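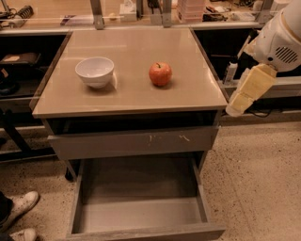 4.2 Asking rents and the furnished share

The second data source is the set of rental listings collected from Rultavo, an online letting portal covering the district of Vusturier and the two smaller districts next to it, Horkitz and Gündoğdu. After duplicates were removed, the sample held 846 listings. A listing was treated as a duplicate when the street, floor area and floor number all matched an earlier entry, even if the asking rent had changed. In those cases we kept the first rent and recorded the later one separately for the work on price cuts in Section 5.

Each listing was coded as furnished, part furnished or unfurnished. The portal lets landlords tick a box for this, but the box is often left blank, so the coding was done by hand from the written text. Cheng and Wako each coded the full sample on their own and then compared results. Most of the differences concerned flats let with kitchen units and nothing else. We put these in the unfurnished group, as local tenants expect a fitted kitchen in any case.

Figure 3. A small cabinet and tabletop, with a bowl and an apple on top and the lower drawer open.

Asking rents were higher for furnished flats in all three districts, but the gap was not the same everywhere. It was widest in Vusturier, where many tenants are on short work contracts, and narrowest in Horkitz, where the stock is older and flats are larger. In Gündoğdu the gap almost vanished once floor area was taken into account. We think this reflects the kind of flat that is let furnished there - mostly small units above shops, which would be cheap to rent either way.

Floor area was missing from some listings. Where the number of rooms was given, we filled the gap with the median area for flats of that size in the same district. Listings with neither figure were kept for the simple averages and left out of the regressions. We also left out flats larger than 300 square metres, all of which were whole houses wrongly filed under flats, and any street with fewer than 7 listings was merged with its nearest neighbour.

Asking rents are not the same as agreed rents. A landlord who asks too much will either wait or give way, and the portal shows only the first of these. To get a sense of the size of the problem, we wrote to 50 landlords and asked what rent was finally agreed. The replies were too few to support a correction, so none has been applied. They did suggest that discounts are more common on furnished flats, in which case our estimates of the furnished gap are somewhat too high.

Collection ended on 20 Aug 2022, before the usual rise in student lettings. A second round taken in October is used only as a check, and its results are reported in the appendix.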